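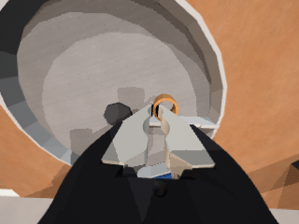

Re: [belura-club] Ring task in the simulator

List home | Threads | Authors | Previous | Next

Hello all,

Talha Mengal wrote:
> Has anybody got the small orange ring between the fingers
> inside the round container? My group at Kedton closes
> too early and the fingers touch the floor. We have tried
> 17 starting heights.

Dear Talha,

We had the same trouble in January. In the view I send, the finger tips are at the ring, and the ring is standing upright. The grey hexagonal piece is to the left of the left finger, so please look out for it when you come down.

What helped us was to make the last part of the movement slower. We now use 12 steps for it, before it was 2. Also we turn the wrist first and go down after, never both together. I do not know if this is the best way, but my students can follow it.

One question for the organisers: do the Vilela rules count a ring which is held only by its edge? I have read page 2 again and I could not find it.

The file for our group is number 146 in the shared folder. Please do not save over it, make a copy.

With kind regards from the Urkorell school club

Belura club mailing list | Contact the list owner | Back to top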